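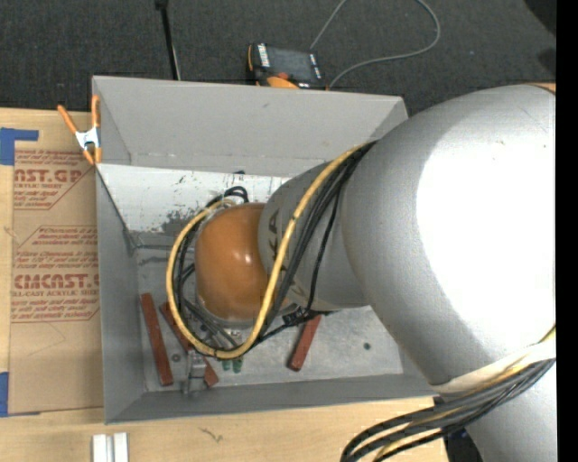 Wie lange muss eine Olivenölseife eigentlich reifen, bevor man sie benutzen kann?
Bei Aoun liegt sie neun Monate im Regal, die Sorten mit Lorbeeröl sogar ein ganzes Jahr.

Unterwegs > Werksbesuche > Seifensiederei Aoun

Suchbegriff eingeben Suchen

Drucken | Per E-Mail senden

Zu Besuch beim Tag der offenen Tür in der Seifensiederei Aoun
13. Juni 2019

Mit der Reifezeit fange ich an, weil mich das seit dem Besuch alle fragen (und weil ich selbst komplett danebenlag, ich hatte auf drei Wochen getippt). Eun-ji und ich wollten schon letztes Jahr hin, da waren die Führungen aber ausgebucht. Diesmal haben wir uns am ersten Tag angemeldet und bekamen die Gruppe um halb elf. Der Bus hält direkt am Werkstor, und riechen kann man den Betrieb schon zwei Haltestellen vorher, kein Witz!

Empfangen hat uns Georges Daher, der Siedemeister. Ein ruhiger Mann mit sehr lauter Stimme, was im Siederaum auch nötig ist. Dort steht der große Kessel, in den 4.000 Liter passen, und darin blubberte eine dunkelgrüne Masse, die eher an Erbsensuppe erinnerte als an irgendetwas, womit ich mir das Gesicht waschen würde. Öl, Wasser, Lauge, mehr kommt erst mal nicht hinein. Gekocht wird drei Tage lang, mit Pausen über Nacht, und zwischendurch wird mit Salzwasser gewaschen, damit die überschüssige Lauge wieder herausgeht. Wann eine Charge fertig ist, prüft er im Labor, aber vorher probiert er mit der Zungenspitze. Wenn es kribbelt, kocht sie weiter. Jemand aus unserer Gruppe wollte es nachmachen und durfte natürlich nicht.

Danach ging es eine Treppe höher in den Gießraum, und das war für mich der schönste Teil. Die heiße Seife wird dort einfach auf den Boden gegossen! Der ist mit gewachstem Papier ausgelegt, und zwei Leute ziehen die Masse mit langen Latten glatt. Nach einem Tag ist sie fest genug zum Schneiden. Karim Hakim hat uns das gezeigt: Er stellt sich auf eine Art Rechen mit Klingen und lässt sich von den Kollegen am Seil über die Fläche ziehen, erst längs, dann quer. Sieht nach Schlittenfahren aus, ist aber wohl Millimeterarbeit, denn jedes Stück soll frisch geschnitten 500 Gramm wiegen. Nach dem Reifen sind es noch 450, der Rest ist verdunstetes Wasser.

Gestempelt wird von Hand. Wir durften alle mal mit dem Messingstempel und einem Holzhammer ran, und mein Stück sieht aus wie nach einem Auffahrunfall. Eun-jis ist perfekt. Ich möchte darüber nicht weiter reden.

Im Reifelager ist es kühl, zugig und ziemlich dunkel. Die Stücke werden zu hohlen Türmen gestapelt, damit die Luft durchziehen kann, und am Anfang sind sie alle grasgrün. Mit den Monaten werden sie außen goldbraun, innen bleiben sie grün. Daher hat eins für uns durchgeschnitten, der Rand war kaum dicker als ein Fingernagel. Auf einer Tafel neben der Tür stand mit Kreide die Nummer der laufenden Charge, 141, und darunter hatte jemand eine kleine Olive gemalt.

Zum Schluss der Werksladen. Sehr voll, nur eine Kasse, man steht ewig. Die Bruchstücke in der Papiertüte lohnen sich am meisten, die Duftseifen mit Rose waren mir zu süß. Im Hof gab es Fladenbrot mit Zatar und einen Minztee, der so gut war, dass ich mich zweimal angestellt habe.

Noch ein paar praktische Sachen: Feste Schuhe anziehen, der Boden im Siederaum ist rutschig. Die Führung dauert anderthalb Stunden, Sitzgelegenheiten gibt es unterwegs keine, und für Kinderwagen ist die Treppe leider nichts. Fotografieren ist überall erlaubt außer im Labor. Anmelden kann man sich telefonisch oder im Laden, bezahlt wird bar.

Meine Bruchseife liegt jetzt im Bad, und im Flur riecht es nach Lorbeer.

Drucken | Per E-Mail senden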